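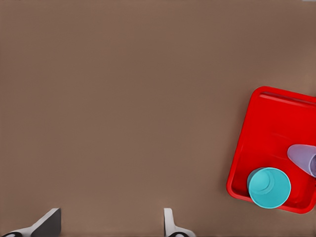

How often should a family check a headstone for safety?

Once a year is plenty for most, and again after a very wet winter or any work on the plots next door.

HAVTHORPE LAWN AND MONUMENTAL CEMETERY
Memorial safety checklist, with comments
Section walked: Old Monumental, rows along the Paiva Road fence
Date of walk: 9 March 2021
Checked by: Norbert Bednárik

Before I get to the list, a word to the families who read these (and I know from your letters that quite a few of you do). I have been setting and straightening stones for most of my working life, and I still take my hat off at the gate. These are the names of people who were loved, and some of them I knew. So when I write "fail" beside an item, please understand that I am talking about mortar and dowels and nothing else. The section holds 288 memorials and I went to every one, which took a good deal longer than the office had allowed for, partly the heat and partly that I do stop and read.

PATHS AND ACCESS

1. Main gate opens fully and latches - OK
Swings a bit heavy. A dab of grease on the lower hinge would be a kindness to anybody with their arms full of flowers.

2. Gravel paths level, no holes or washouts - ATTENTION
There's a washout near the tap stand, wide enough to catch a walking frame. I have put a cone on it. It wants a barrow or two of road base and a proper tamp down.

3. Handrail on the steps to the upper rows - OK
Firm along its full length. The paint is going, but that can wait.

4. Seats sound, no splinters or loose slats - OK
The seat under the pepper tree has one slat I'd like to look at again next time. I sat on it for my lunch and it held me, so it will hold most people.

MEMORIALS

5. Uprights over 900 mm hand tested, front and back - DONE, 3 FAILED
The hand test is a steady push with a flat palm at the top of the stone and no more than that. Please don't do it yourselves on the tall ones - come and find me or ring the office. Two of the failures rock on their bases where the old lime mortar has gone to powder. The third is the tall column with the draped urn, and I'm sorry to say that one has a cracked dowel. All three are roped off with a card in a plastic sleeve giving the office number.

6. Uprights under 900 mm hand tested - DONE, OK
A few with a little movement, none that would worry me with a child standing by. Noted on the plan for a second look in April.

7. Leaning memorials measured - ATTENTION
The sandstone pair at the end of the third row have leaned towards each other for as long as I can remember, and the family have told me more than once that Mum and Dad would like it that way. I have measured the lean and it hasn't changed since last time. Left as they are.

8. Kerbs and ledgers, no trip edges or sunken slabs - ATTENTION
One ledger has dropped at the foot end and there is a hollow under it. Keep off it, please. I have ordered fill.

9. Iron surrounds, no sharp or broken finials - OK
Wear gloves if you are giving one a brush down.

10. Glass jars and vases - FAIL
I know, I know. I say it every year! There were broken jars in several rows and I cut my thumb on one. Metal or plastic vases only, thank you, and the office has spare ones free of charge.

TREES AND WATER

11. Overhanging limbs - ATTENTION
The big red gum by the Dradon family plots is carrying a dead limb above the path. Arborist booked. Please go round by the lower path until the tape comes down.

12. Rainwater tank, lid locked and stand level - OK
The 4,000 litre tank was full and the lid was padlocked. Tank water is for flowers and scrubbing, not drinking.

WHAT IT WILL COST

The perpetual care fund pays for making safe, meaning the roping off and, where we must, laying a stone flat with its face up. Re-fixing belongs to the holder of the right of burial. Muvmont Masonry have quoted $300 a stone for the two that need new mortar, and I think that's fair for the work. The column will need its own quote and probably a small crane, so I'd ask that family to ring before they fret over it. If you have moved house, do send the office your new address. We had letters come back last time, and it's a hard thing for someone to visit and find a rope around their grandmother without a word of warning.

Re-check due: April, items 2, 5, 6 and 8.

Signed off: N. Bednárik

3 comments | 11 shares

Related
Cleaning marble and sandstone without harm
Wording an inscription: space, spelling and second names
Finding a grave in the Old Monumental section
Transferring a right of burial after a death in the family

Contact the cemetery office | Copyright Havthorpe Cemetery Trust | Back to top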